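Dindholm Community Hall
Minutes of the House and Grounds Meeting, 30 Jun 2022

Present: 7 members. Apologies received from 3.

Minutes of the March meeting were read and approved with one correction. The parking fee for evening events should read 8 dollars.

Roof. The Hekimix quote for the north gutter was received. It covers the gutter and two downspouts but leaves out the flashing over the kitchen door. The secretary will ask for a revised quote with flashing listed separately. No vote taken.

Rentals. The Muli dance group has asked for an extra hour on its regular evening. Approved at the current rate, provided the hall is locked by 10:00. The request from the Hindness seed exchange to use both rooms was also approved.

Furniture. Members discussed whether to refinish the wooden tables or replace them. Two members favored folding tables for easier storage. The others wanted to keep the wood. Motion to get a price for refinishing before any purchase is made. Seconded and carried.
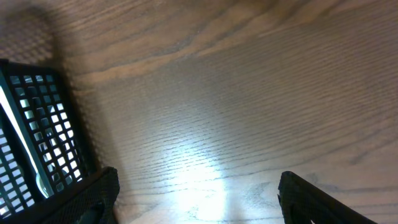

Tabletop, with black basket at left.

The spending limit for sandpaper and test samples of finish was set at 30 dollars. Receipts go in the office folder.

Kitchen. The left rear burner is still slow to light. The hood filter is due for cleaning. Renters will be reminded to empty the refrigerator before they leave.

Keys. One side door key has not been returned. If it is not back by the next meeting, the lock will be changed and the cost taken from the deposit.

Other business. The hedge by the sign needs trimming. Held over.

Meeting adjourned at 8:40.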